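The night the arm wouldn't let go

Firouzeh Heydari has a scar on the back of her left hand no longer than a grain of rice, and she's a bit embarrassed by how often she gets asked about it. "It was a plaster," she told me, pouring the tea. "I went home with one plaster and a stack of forms." The forms are why I'd gone up to Wirnton to see her, because what happened to her hand ended up changing the way a whole workshop thinks about picking things up.

I should say at the start that I'm not an engineer. I write about work, mostly, and I'd gone looking for a story about small robot arms, the sort that sit on a bench and shift household things from one spot to another so that somebody can teach them to do it better. I'd expected to write something cheerful. What I got was four hours on the subject of a gripper that stayed shut.

Kurix is a small outfit in the old dairy building behind the station. They build arms for people who can't easily reach or lift (a cup off a table, a jar off a shelf, that kind of thing) and Firouzeh runs the testing. The arm in question was known to everyone as Grabowska, after the make of the second-hand lathe it was bolted next to, and it had been a good arm. It was slow, a bit noisy in the elbow, and everybody liked it.

In October it was set to do a long evening of picks. The job was 2,000 grasps over several nights, with a person sitting by to put things back on the table. It's dull work. Firouzeh had a flask and a radio play going, and she'd got to the point where she knew the rhythm so well she was moving the next object in before the arm had quite finished with the last one.

You can probably see where this is heading, and so could she, afterwards.

The arm came down on a fold of tea towel she was straightening and took hold of it, and the edge of her hand along with it. It wasn't hard. The grippers on these things are set soft, and she says it felt like being held by a rather firm toddler. The trouble was that it didn't stop holding. It had decided it had nothing between its fingers, so it kept on closing, very gently, a little more and a little more, looking for something to grip. She hit the stop button with her other hand. The arm stopped moving, exactly as it should. And the fingers stayed shut, exactly as somebody had once told them to!

I had to have this explained to me twice. When you press the big red button on an arm like that one, the motors lose their power and the brakes come on. If the gripper is holding a mug of soup, you don't want it to drop the soup, so the gripper is built to stay put. That makes perfect sense with soup. It makes a lot less sense when it's got you, and you're on your own in a dairy at night, and the little key that releases the fingers is hanging on a hook across the room.

She was there for nearly 100 minutes. She could have yanked herself free, she thinks, but the inside edge of one finger had a chipped pad and she could feel the metal under it, so she sat still and listened to the end of the radio play and then to the whole of the programme after it. Her phone was in her coat. In the end a colleague came back for a forgotten bike light and found her there. The chipped pad is what left the scar, and she got that in the last few seconds, when they were both a bit giddy and neither was being careful.

What I liked about the report (she let me read it at the kitchen table, with her thumb over the names) is how little of it is about the button. The button gets a page. There's a page about the key, which now lives on a cord beside the chair, with a spare on the other side. There's a rule about two people in the room, which has made the rota a misery. All the rest is about cloth.

Cloth, it seems, is the thing that upsets them. The arm judged whether it was holding something by how far its fingers had closed. A can is easy: the fingers stop a good way apart and there's no arguing with it. A single layer of tea towel lets them close almost completely, and so the program read it as a miss. Someone had noticed this back in the summer, and the fix had been to tell the arm that after a miss it should squeeze again, slightly harder. It worked a treat on towels. It went in on a busy afternoon with a two-line note, and it was never tried with anything alive in the way. Firouzeh had signed the note herself. She brought that up before I did, and then brought it up again while she was finding me a biscuit.

So they've gone back to the beginning with soft things. The new arm has a proper pressure sensor in the fingertips, bought from a firm called Weswood after a good deal of grumbling over the price, and it isn't allowed to squeeze twice. If it thinks it has missed, it opens, backs off and waits. That makes it maddening to watch. I stood there for most of a morning and I'd have happily passed it the towel myself.

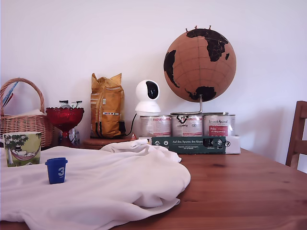 Firouzeh's view is that the old tests were too tidy. Everything used to be laid out with a hand's width between one object and the next, on a bare bench, and the arm did beautifully, and then it would go out to a real flat and meet a real table. She wants clutter now. She wants a white cloth bunched up in a heap with a little blue cup standing right on top of it, so that any tug at the fabric is likely to bring the cup along too. She wants a cork globe on its metal stand across the tops of three cans, which made me nervous just walking past, and a red glass dish on a stem close to the basket. Each of those is a question about holding and letting go, she says, and the old bench hardly asked any of them. My own money was on the globe coming to grief first. She told me to keep my money and watch the cloth.

They score it differently as well. It used to be a simple tally of what got picked up. There's now a second column for how quickly the arm will give a thing back when it's asked, and that's the number Firouzeh looks at first when she comes in. On the day of my visit it was taking two seconds, and she wasn't satisfied. She wants it to open even with the power off, using a small spring that has to be held back the whole time the arm is working. The catch is the soup again. A gripper that always lets go in an emergency will sooner or later let go of something hot over somebody's lap, and these are machines for people who may not be able to jump out of the way. There were three different drawings of the spring pinned up by the kettle and an argument in pencil running down the margins of all of them.

I asked whether she'd been frightened. She thought about it for quite a while. Not at the time, she said. At the time she was mostly cross, and cold, and annoyed that the flask was on the wrong side. It was the following week, when she sat down to write it up and got to the line in the original plan that said who the arm was for. She pictured someone of eighty with thin skin and no colleague coming back for a bike light. She put her pen down and went for a walk along the canal, and when she came back she took the arm's plug out of the wall and wrote DO NOT on a bit of tape across the socket.

Grabowska hasn't been switched on since. The elbow has gone into the new arm, noise and all, and the fingers are in a drawer in her desk with the chipped pad still on. She got them out to show me and I put my hand between them, which felt like the thing to do, and she turned the little key to and fro so I could feel them close and open. Then she hung it back on its cord and went to see how the towel was getting on.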